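Setting up a two-arm trash bag station: working rules for operators

Maintained by Thoa Cù, Triltden. Last revised March 29, 2026.

These rules apply to teleoperated and policy-run sessions in which two arms handle plastic trash bags at a floor-standing bin. They cover station layout, grip limits, and what gets logged. They do not cover lifting a filled bag, for which see the load handling page.

Before you start

You need a two-arm platform with parallel grippers, a cylindrical bin, a supply of empty bags, and a stop button within reach of the person supervising. One person supervises one station. Do not split attention between two.

1. Set the bin against a wall. A bin in open floor travels as soon as a bag snags on the rim, and on short-pile carpet it tends to tip before it slides. The wall removes one direction of travel.

2. Set the force limit. Use 18 N per gripper for thin bags. Higher settings leave crescent-shaped tears near the finger pads, and a torn bag ends the run. Record the value in the session header even if you have not changed it.

3. Check the finger pads. Wipe them at the start of each session and inspect them every 200 grasps. Film residue builds up on the leading edge first. Replace pads at 2,000 grasps whether or not wear is visible.

4. Assign roles to the arms. One arm anchors, the other moves. The anchor gripper holds the bag beside the rim and does not change its grip until the other arm has come to rest. Both grippers may be closed on the same bag, but only one arm may be in motion while the bag is stretched.

For a diagonal stretch across the front of the bin, the left gripper takes the upper edge and the right gripper takes the bottom end near the floor.

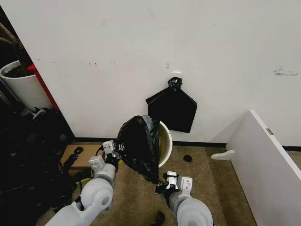 5. Approach the floor slowly. Cap tool speed when the lower gripper is close to the carpet. Fingers that touch down at normal speed can catch the pile, and the joint torque reading will show it as bag tension — a false value that ends up in the data.

6. Release in order. Open the moving gripper first, wait for the bag to settle, then open the anchor. Releasing both together drops the bag wherever the stored tension sends it.

What to log

Log every run, including aborted ones. The minimum entry is operator, force limit, bag type, anchor side, and outcome. Use the outcome codes in the Vurkholm sheet and do not add your own. "Partial" means the bag was on the rim at the end of the run but did not line the full opening.

In the February review, Amnuay Intarasuk found 181 entries with no anchor side. Those runs could not be used to compare left and right anchoring and were removed from the set.

When to stop

Stop the run if a gripper closes on the rim instead of the bag, if the arms come within one forearm width of each other, or if anyone steps onto the carpet side of the station. Press the stop button first and open the grippers by hand command afterward. Never pull a bag out of a closed gripper.

Questions about force limits go to Mabli Meredith. Requests for new outcome codes go to Nhàn Tô.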